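From: Eylül Yaman
To: plerkum-users
Date: March 13, 2023
Subject: Re: [plerkum-users] moving the catalog off the old desktop?

> Our town library is still running Plerkum on a desktop under the
> front desk. 1,156 borrowers, not a lot of traffic. The board wants
> to know if we should put it on a hosted plan before August or just
> buy another desktop. Also is the export any good now? Last time I
> tried it the author names came out mangled.
>
> Demirtaş

Quick answer, have to open up in ten minutes.

Export is fine now IF you pick UTF-8 in the second dropdown. The default is still the old Western one and thats what eats your names. Did ours last month, 3,000 title records, and got 8 bad ones, all of them typed in wrong years ago so can't blame the software.

Borrowers are the harder part. Loan history does not come along with the borrower file – you have to run the "closed loans" report separately and import it after. Wrong order and it drops every row without telling you. Ask me how I know. We had 1,363 loans to redo.

Hosted vs. desktop: we looked at Gretine for hosting, decent people on the phone, but the price goes up by borrower and their barcode printing was no good with our label sheets. Noltska was cheaper, no label printing at all. Ended up staying local. Our internet drops every time it storms and I am not writing loans on index cards again.

If you do stay local:

- put the backup on a second drive, not a folder on the same one (!!)
- turn off the automatic update, do it by hand after closing
- write down the license key before you wipe anythng

Can't tell you what machine to buy, I just kept the big old case.

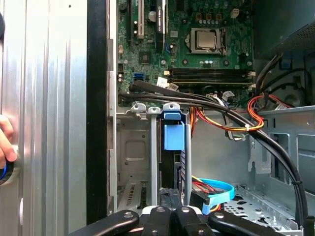 Side of the case, with the motherboard and slots.

Overdue letters – the template resets when you move. Copy the text into a plain file first, the margins too. Took me an evening to get the return address back in the envelope window.

Can send you my import settings if you want them, write me off list.

Eylül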